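Last updated: February

Up since 6 with the equipment budget open on my knees, and I am still excited about it, which surely can't be normal for a spreadsheet.

So the big question is how many grippers. I went in thinking one more pair would do us. After today I want 2 pairs and a full box of spare fingertips, and I think I can get there if I drop the fancy case Dundach keeps quoting us for. We can store them in a tub with a towel in it. A towel is free!

Pirkel wants 544 for a pair with the cable, plus freight. Ots is cheaper but the fingers come bare and you buy the tips on top, and by the time I'd added those up the gap was down to 20 dollars. For 20 dollars I'd sooner have everything from one place and one number to ring when something snaps.

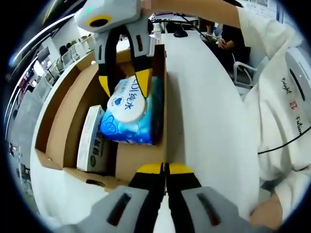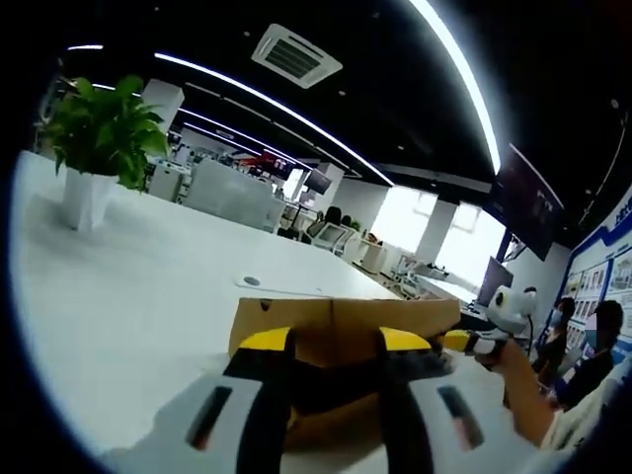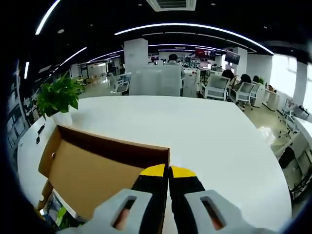 Office with the long white table, a gripper and cardboard box in all three.

The other thing I keep coming back to is stuff to pick up. We've budgeted zero for it, zero, and it's half the fun of the whole plan. Soft packets, stiff boxes, odd-shaped things with heads and arms. I've pencilled in 500 for the year, to be spent at the supermarket and the toy aisle, and I can't wait to hand in those receipts. Crisp bags, sponges, a colander (I really want a colander).

Still to sort out: whether Gakia will do a trial month before we pay the deposit on the arm, and whether the arm even fits on our bench once you leave elbow room for a person beside it. I taped out the base on the kitchen floor tonight and it looked huge, but then my kitchen is tiny. Must measure the bench properly tomorrow. Also ask Pirkel what colour the spare tips come in, I'm rather hoping for yellow.

Freight quote by Thursd— no, they said end of the month. Bed.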